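Sorting and Placing Round Parts with a Two-Armed Robot

Student project report
Department of Mechanical Engineering, Serthorpe College
April 9, 2020

Summary

This project looked at how well a two-armed robot can learn to pick up round machine parts from a flat table when it is trained only on recorded demonstrations. We compared two ways of training the same grasping policy. The first used demonstrations of one part at a time. The second used demonstrations with several parts on the table. The policy trained on mixed tables did better on parts lying near other parts and slightly worse on a part lying alone. The report describes the setup, the training, the trials and the problems we ran into.

1. Background

Gears, pulleys and similar parts are awkward for a two-finger gripper. They are low and wide, so if the fingers come straight down they may not reach far enough around the rim. They are also shiny, and a bright reflection on a metal face moves when the camera or the arm moves. A program that looks for edges can mistake the reflection for part of the shape.

Earlier student work at our college used a fixed overhead camera and a list of known part shapes. It worked for parts on the list, but each new part had to be measured and entered by hand. Our aim was to drop the list and let the robot learn from examples.

The work was done in the Jumier lab, which shares its space with two other courses. Our software was built on Negi, the lab's in-house control package. Negi handles the joint limits and the timing, and we did not change those parts of it.

2. Setup

The robot stands at the front edge of a square table and looks down at it from head height. Each arm ends in a gripper with a camera view of its own. The policy receives the head view, both gripper views and the current joint positions, and it returns the next short stretch of motion for both arms.

Parts were laid on the bare tabletop with no tray or fixture. We did not paint them or put markers on them. For mixed tables, parts of different finish were placed far enough apart that a gripper could get between them, but close enough that a careless approach would push a neighbor. The operator was told to choose whichever arm had the shorter reach and to grip at the hub or the rim, depending on how the part lay.

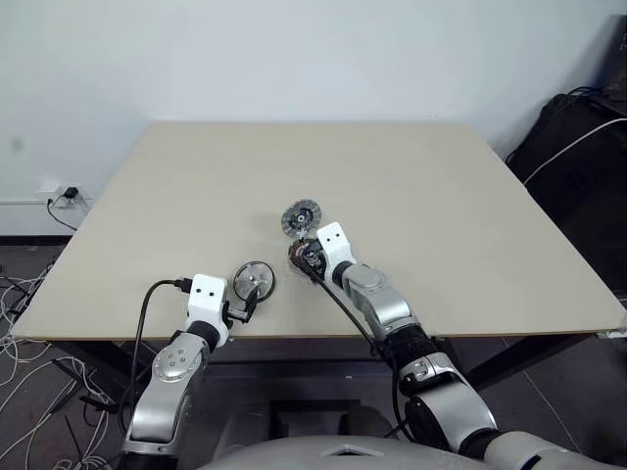

3. Collecting the demonstrations

Demonstrations were recorded by moving a pair of small leader arms by hand while the robot copied the motion. An episode began with both arms over the front of the table and ended when the part had been lifted and set down in the goal area.

We recorded 3,010 episodes in all. After checking them we kept 2,000. The rest were removed for one of these reasons:

The part was dropped before it reached the goal area.
One of the camera streams had missing frames.
The operator stopped for a long time in the middle of a motion.
The gripper pushed hard enough on the table to trip the force limit.

Long pauses turned out to matter more than we expected. In an early training run we left them in, and the policy learned to hover over a part without closing the fingers. Taking them out fixed most of this.

The episodes that were kept were divided evenly between single-part tables and mixed tables, and each policy was trained on one half. This meant both policies saw the same amount of data, which was the main condition we wanted to hold steady.

4. Training

Both policies used the same network and the same settings. Images were reduced in size before training and their brightness was varied at random. We tried varying the color as well, but it made no clear difference and we left it out of the final runs.

Training was done on the Getitz machine, which we shared with another group. Our time on it was limited, so each policy was trained only once with the final settings. A better study would repeat the training with different starting values and report the spread.

5. Trials

We used six kinds of round part, and one of them was kept out of the training data. A trial counted as a success if the robot lifted the part clear of the table and set it down inside the goal area without help. If the part slid and was then picked up on a second try, the trial still counted, but we noted it in the log.

Parts near the front edge were tested as a separate group. There the arm has to fold back close to the robot's body, and the gripper comes in low and nearly sideways. 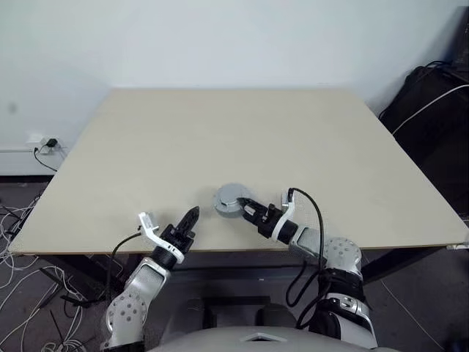

Sideways grips also depend on height. If the fingers are a little too high, they close over the rim and slip off. If they are too low, they scrape the tabletop and the force limit stops the arm. We raised the limit slightly in Negi after the first day of trials and then ran that day's trials again, so that all of the results use the same value.

6. Results

On mixed tables, the policy trained on mixed tables succeeded in 82 percent of trials. The policy trained on single parts did clearly worse there. Its most common error was reaching for a point between two parts, as if it could not settle on one of them.

On single-part tables the order was reversed, but the gap was small. The mixed policy was slower to start moving when only one part was present. We do not have a good explanation for this.

Front-edge trials were the weakest group for both policies. Most failures there were slips during the lift - the fingers closed in the right place but did not hold. The part left out of training was picked up less often than the others by both policies, and again the mixed policy was the better of the two.

7. Limits of the work

All trials were run on one table under the same room lights. We cannot say how either policy would do on a darker surface or with daylight from one side. The parts were also all fairly light.

The goal area was never moved. A policy could in theory have memorized the path to it, and our trials would not show this.

8. Next steps

The group that takes over the project in June will have the cleaned episodes, the trial log and both trained policies. We suggest starting with the front-edge grips. Softer finger pads would be a cheap first test, and they can be fitted without changing the software. After that, the handover between arms should be looked at. We recorded a small set of demonstrations in which one arm passes a part to the other, but there was no time to train on them. They are stored in a separate folder with their own notes.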